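# Refereeing changes at Morum, first half of the season

4 Feb 2023

The Morum league brought in its revised offside guidance in January, and I've now kept notes on 11 matches played under it. These are the notes, tidied up a bit.

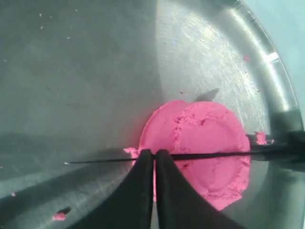 The main change concerns deflections. Under the old wording, an attacker in an offside position became onside when a defender "deliberately played" the ball, and assistants read that as any contact made on purpose. The revised text asks whether the defender had control: time to see the ball coming, a stable body position, a ball not moving at pace. A lunging toe-poke no longer resets the phase.

In practice the flag goes up more often on the second ball. Storodero conceded one goal and had one disallowed on this point in the same match, and both decisions were correct as written. The Storodero bench disagreed with the second.

Defensive lines have adjusted faster than I expected. Celtuvo used to hold at the edge of the box and drop on the long pass. They now step up by a couple of metres, knowing a stretched interception won't play anyone on. It leaves more grass behind them, and their keeper has started 20 metres off his line when the ball is in the far half. Against Takagi this worked until the wind changed ends.

Takagi themselves have changed nothing. They play short, rarely get caught, and sit where they sat before Christmas.

A few loose items:

- Assistants are delaying the flag inconsistently. Some wait for the whole phase, some for the first touch.
- The guidance says nothing useful about headers from a standing start. I'd treat them as controlled if the defender is unchallenged.
- The gate at the Celtuvo match was 417, which is good for a ground that holds 1000 and has one working tap.

I haven't tried to compare goals per match with the earlier rounds. The sample is too small and two of the pitches were under water. Next entry will be on throw-ins, mainly foul throws and why the Morum referees stopped calling them.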